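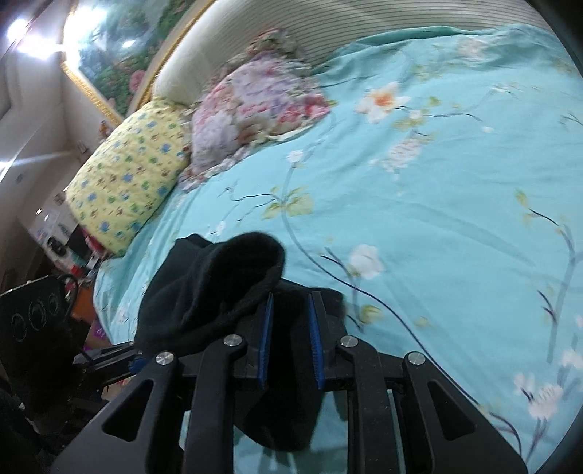
Leaves and white blossom on turquoise, with a yellow pillow for company.

About Gindari

We're a small bedding and home fabric shop in Bekbridge, and we love pattern. Flowers, birds, wobbly stripes, the sort of print your gran had and you secretly wanted – all of it! If you've ever been told that a bedroom ought to be beige, come and see us.

Gindari began as a market stall with one trestle table and 17 rolls of cloth, most of them end-of-line florals that Aleksandra Czerwiński had been hoarding in her spare room. She sold the lot in two weekends (and kept back a metre of her favourite, which is now the curtain in our staff loo). Kamarul Oei had the next pitch along, mending chairs, and before long the two of them were sharing a van, a flask and eventually a lease.

These days we keep 400 prints on the shelves and you're welcome to unfold any of them. Please do, in fact. A pattern on a folded edge tells you very little, and we've got a big table by the window where you can spread things out, put three that shouldn't go together side by side and see what happens. Bring a cushion from home if you're trying to match something.

Who you'll meet

Aleksandra chooses the fabrics and will happily talk about them until closing time. Kamarul runs the workroom upstairs, where we make duvet covers, pillowcases and curtains to order, odd sizes included. Harsh Pathak looks after web orders and samples. Bastian Böttcher teaches our sewing classes, which start again in July with a beginners' pillowcase evening – you go home with the finished thing, and the machines are all ours so you only need to bring yourself.

Offcuts

We hate throwing cloth away. Last year 300 bags of scraps went to quilters, schools and one very keen puppet group, and there's always a basket by the till if you'd like a rummage.

Samples are free, up to five at a time. Pop in, or drop us a line and Harsh will get them in the post.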